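2023-05-17, dye bench, Flonevdale

Third week on the madder problem. The problem being that it is supposed to give red and keeps giving the color of a brick somebody has been unkind to.

Skeins 106 through 122 came out of the bath this morning. Same wool, same alum, same recipe card in Gwion's handwriting, which can be read as either "hold below a simmer" or "hold below a summer." I held it below a simmer. Skein 106 is a decent orange-red. Skein 122 went in last and is brown, and I have stopped pretending it's russet.
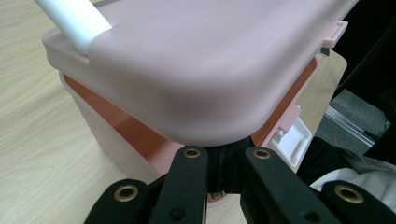

Water is my main suspect. We switched from the rain barrel to the tap in April, when the barrel grew something, and the tap here is hard enough to chew. Madder likes some calcium, so in theory this helps. In practice I now have three variables moving and a notebook that only admits to one. The best comparison I have for what I'm after is the box the mordants live in, where the lid is a dusty pink and there's a band of salmon orange showing under it. If a second-exhaust bath gave me that salmon on Skedgate wool I'd call it a success and go home.

Ran the thermometer against the old one. They disagree by 3 degrees at the top of the range, and each is quite sure of itself. If the new one reads low, I have been cooking the brown out of the root since April and blaming the plumbing. Gwion Nicholas says he always suspected the new one. He did not say so at the time.

Plan for the next bath:
Rain water, strained, if the barrel has repented.
Both thermometers in the pot.
Heydari root only. No topping up from the Cenodmont bag, which has no date on it and smells like a shed.
Pull one skein early and leave one in overnight. 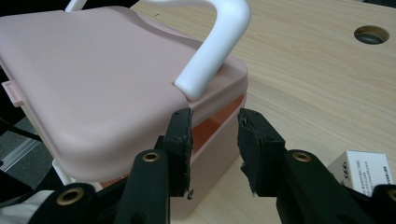 The overnight one is Gwion's idea. His argument is that a long cool soak gives more red than a short warm one, and he has a scarf to prove it. I have seen the scarf. It is a good scarf — annoyingly good — and he kept no notes on it whatsoever.

Also did a quick wash test on skein 37 from the earlier run. Bled a little yellow in the first rinse, clear by the third. Pinned the sample to the board next to the weld ones.

To do: relabel the Cenodmont bag, find the pH strips, get Gwion to rewrite the card in capitals.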